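### 3.2 Towel folding at the table

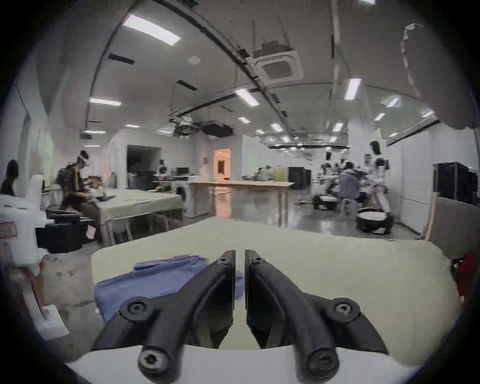
Etia Working Papers in Home Tasks, vol. 26, p. 50

**Figure 4.** Folded blue towel on the cream tabletop. The long wooden table stands farther back in the room.

Folding was studied on its own, apart from washing and drying. Each of the 26 participants worked through the same set of towels at a table with a pale, plain top. Blue towels were chosen for contrast – in the February pilot, the edges of white ones were hard to pick out against a light surface (Cuervo, Pranlow notes).

A fold was scored as complete when the towel lay flat and no corner stuck out by more than a finger's width. Participants could fold in halves or in thirds. Most used halves, and several changed method partway through a session. We recorded 934 folds in all, of which 200 were set aside for a second rater at Urrego.

The place where a towel was put down mattered more than we had expected. Towels left near the front edge of the table, as in Figure 4, were more often picked up again and refolded. The Jitcombe sessions showed the same pattern, though with a smaller table. Stacking is treated in Section 3.3.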